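Trovberg Bench Cell
Walled work cell for small grippers, with shape board and cradle

Home / Equipment / Bench cells / Trovberg

Most people who ring us about a bench cell have already bought the arm. They have also spent the money that was meant for everything the arm is supposed to do, so we try to keep this page short and the prices low.

The Trovberg is a floor, four dark grey walls and something to work on. The walls slope outward, so a dropped stick ends up back on the floor of the cell and you don't end up under the bench with a torch. Two loose pieces come with it: the red shape board, with a star, circles, squares and a few openings we have never agreed on a name for, and a dark cradle with a dip in the top for a stick to rest in.

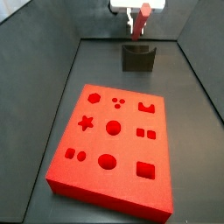 What's in the box

Floor and wall panels, flat packed
One red shape board
One cradle with base plate and screws
3 red sticks
One Allen key, which you will lose

Not in the box: the arm, the gripper, the camera, the patience. Knut Görtz in our workshop can recommend a supplier for the first three.

Planning the budget

The base kit is $1,000 plus freight. Spare boards are $98 each. Buy two. Every customer tells us their arm is gentle, and every customer orders a second board by July. Extra sticks come in a bag for $50, and we'd put one of those on the first order as well, given what freight costs on a bag of sticks.

If you're filling out a grant form, put the boards and sticks under consumables. Niloufar Rashti at Silbridge listed hers as capital equipment and had to put an asset sticker on a piece of foam.

Leave something for bench time too. Putting the panels together takes an afternoon. Deciding where the board and the cradle should go takes as long as there are people in the room with opinions.

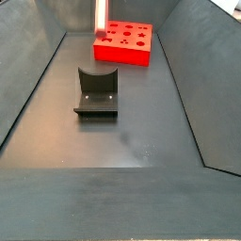 We don't mark positions on the floor for that reason. Some labs like the board right up at the back wall, others want it near the front where they can reach in and swap it. Pick one, write it down, and tell whoever works Sunday.

The matte finish keeps glare down but it does show dust and smudges. Wipe it with a damp cloth. Please don't use solvent on the board.

Lead time and orders

Cells ship from our Malabanan warehouse once payment clears. Purchase orders are fine. For quotes, write to Friederike Kuhlmann in sales and include your bench depth, as the cell does not fold and neither does she on price.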